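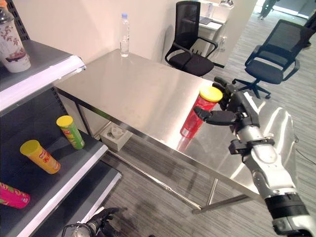
Okay, I've been following the Tellham extortion case since February and a few of you asked me to put it all in one place, so get comfortable, this may take me a minute.

For anyone new: a crew had been going shop to shop along the Giraldo market road asking for "protection" money. 200 a month if you were small, 566 if you had a proper storefront. Why 566, I could not tell you, and I have asked!

Most people paid. I don't blame a single one of them. When two men lean on your counter at closing time and know which school your kids go to, you pay.

The man who didn't is Jairo Huamán, who sells shoes and repairs them too (he did my brown boots twice, lovely work). He told them no in March, and that night somebody put a brick and then a lit rag through his front window.

He was upstairs. He got out the back with his mother and a bad cut on his hand, thank goodness, but the stock was gone and so was most of the ceiling.

What changed things was the bus company, Skemura. Their 20 past nine bus was stopped right across the road, and the video from it showed two faces and a license plate.

Police picked up 2 men over in Narnadel before breakfast. A third turned himself in later with his aunt holding his elbow, and I still think about her face.

All three have pleaded not guilty, so please be careful what you write in the replies. I'll be hiding comments with family names in them, even if you mean well.

Next hearing is at 10 in the morning, upstairs courtroom, and the public can sit in. I'm going, and I've got room for one more in the car if you don't mind the dog hair.

Jairo is working out of his cousin's garage for now. Bring him your shoes!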